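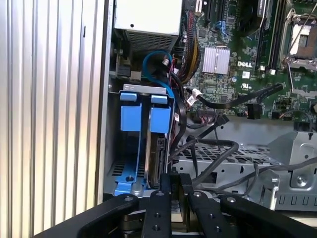
Photo: Fosuvby bench notes, Lulby

Cable snags when a robot pulls drives from a desktop tower

Applies to: small arm with two-finger gripper, open tower case on its side, plastic drive carriers with squeeze tabs.

The fault

During a carrier pull in March, the arm stopped with code 282 on the Samen controller. In our setup that code means a force limit was exceeded on a linear move. The gripper had closed on the carrier tabs correctly and started the lift. A data cable had been left in its bay-side loop and the finger linkage caught it on the way up. The cable held, the connector on the board did not, and the plastic shroud split along one side.

The force limit for that move had been set at up to 30 newtons, a value carried over from a job with stiffer parts. A stuck carrier needs some margin, but a light plastic connector can fail well before the arm notices anything. The stop worked as configured. The configuration was wrong for the parts.

Nothing else on the board was damaged. The drive was read afterward and was fine.

Before the run

Shut the computer down, unplug the power cord, and press the power button once to drain what is left in the supply. Leave the power supply housing closed. It can hold a charge after the cord is out, and no drive job requires opening it.

Disconnect both the data cable and the power cable at the drive end first. Then deal with the slack. A loop of data cable standing up beside the drive cage is the most likely thing to be caught, and it looks harmless from above. Fold it flat against the chassis and hold it with a hook-and-loop strap. Tape leaves residue on the sleeving and lets go when the case is warm.

Check the cable runs that cross the floor of the case as well. Bundles that pass over a perforated tray tend to spring back to their old shape some minutes after they have been moved. Push them down, wait, and look again.

If the processor is already out, close off the socket with its plastic cover. The contacts bend under very little load, and a loose cable end dragging over them is enough.

Gripper clearance

Most people check the distance between the fingertips and the part. The outer linkages are wider than the fingers and swing outward as the gripper opens, so they need checking too. Open the gripper fully above the bay, with the arm in slow manual mode, and look along both sides of it. We now want at least 4 mm between any linkage and any fixed metal, and no cable at all inside the swing.

Check screw heads on the linkages at the same time. A head that has backed out by one turn makes a good hook. Retighten it and put a paint mark across the head and the part under it so movement shows the next time.

The arm's own cable

The second cause took longer to find. The log showed a small side load before the lift had begun, and the carrier could not explain it. The cable feeding the tool was touching the edge of the case during the approach. It added enough drag to shift the wrist slightly toward the loop.

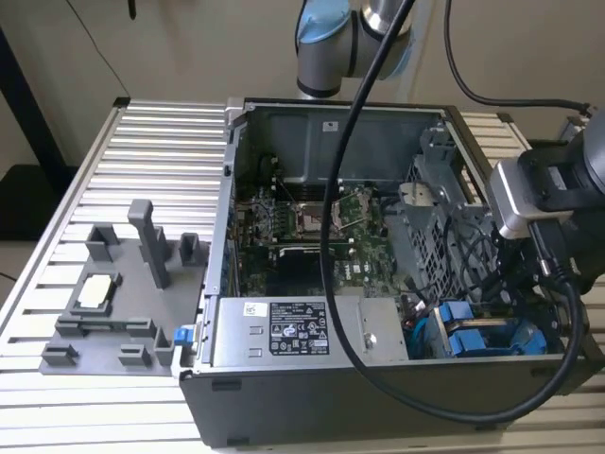

Arm, open case and fixture plate on the slatted table.

A tool cable that hangs in a long arc will cross whatever is under it. Route it back along the arm and clip it close to each joint, leaving only the slack the joint needs at full travel. To find that amount, drive each joint to both ends by hand with the cable unclipped and mark where it goes tight. Clip at the mark plus a finger's width.

If the arc can't be shortened, program the approach from the side where the cable already hangs. A longer path is acceptable. Our revised approach adds 4 seconds per carrier.

The case itself

A tower lying on its side on aluminum slats will slide under a sideways pull. Sheet metal on extrusion has little grip, and the plastic front bezel has even less. Put a stop block against two adjacent sides and bolt it through the slots in the table. Rubber matting under the case is a poor substitute — it compresses, and the taught height drifts.

Fixture plates for small parts go outside the path of both the gripper and the cable. Light printed plates should be fastened down. A plate that has moved a little will still look right to anyone walking past.

Settings after the fault

Force limit on the carrier lift: reduced until an ordinary carrier only just comes free, then raised by a small step. Test this on a scrap case.

Lift: split in two. The first part is short and slow, followed by a pause and a force reading. The second part runs only if the reading has dropped, meaning the carrier has left its rails.

Code 282: no automatic retry. The Mulcahy cell program we started from retried once by default, and a retry on a snagged cable simply pulls it again. Turn this off before the first run.

Clearing a stop

Press the emergency stop before putting a hand in the case, even if the arm has already halted. A paused program can resume.

Do not open the gripper straight away. If a cable is under tension, it will whip back across the board when released. Hold the cable near its connector, take the tension off by hand, and have a second person open the gripper from the pendant. Then free the cable, back the arm out straight up in manual mode, and inspect the connector with a flashlight before anything is plugged in again.

A split shroud on a data connector may still hold a plug. Mark the port as unusable and use the next one. The replacement cables we keep for this have a metal latch, and these need a firm press on the latch before pulling or they will take the shroud with them.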